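2023년 9월 19일, 본 기관 방문단은 Talwood 연구소의 조작 학습 연구실을 방문하였다. 연구 책임자 Siham Soliman 박사가 과제 개요를 설명하였고, 실험 시연은 Mostafa El-Sayed 연구원이 진행하였다.

## 연구 방법

연구실은 사람이 손에 쥐고 쓰는 그리퍼로 가사 동작을 기록하고, 이를 로봇 팔의 정책 학습에 활용한다. 현재까지 확보한 시연은 3,685건이며, 이 중 지퍼 조작이 523건이다. 형태가 고정되지 않는 직물은 같은 동작이라도 접근 각도가 매번 달라져 별도 항목으로 관리하고 있다.

## 주요 결과

지퍼 과제의 성공률은 거의 70%로 보고되었다. 실패는 주로 슬라이더를 잡기 전 천이 함께 물리는 경우에 발생하였으며, 연구진은 접근 구간의 시연을 보강할 계획이다. 흰색 메시 세탁망은 지퍼 선이 곧게 펴지지 않고 완만하게 휘어 있어 난도가 높은 대상으로 분류된다.

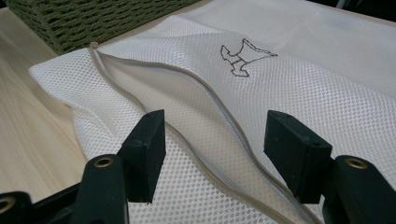 ## 협의 사항

- 평가 절차서 공유: 다섯 개 과제 우선
- Plarka 사업 참여 여부: 11월 중 회신
- 직물 과제의 실패 사례 분류 기준은 Soliman 박사 측에서 초안을 작성하여 송부하기로 함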